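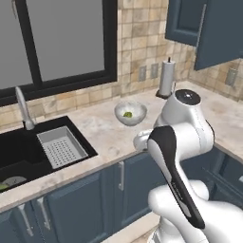 Ask the kitchen programme lead at Motstead when a machine will do the washing-up and the answer is a shrug. "In a simulated kitchen, we've run 148 jobs this month," she says. "Up to 49 went through without a fault. Would you pay for that?"

I wouldn't. Nor, she admits, would her mother.
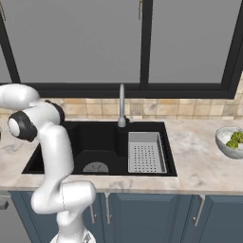
Igwe took a kinder view, saying that shops would put up with slow machines long before families did. She doubts it. "A real sink has last night's pan in it. Come back in December."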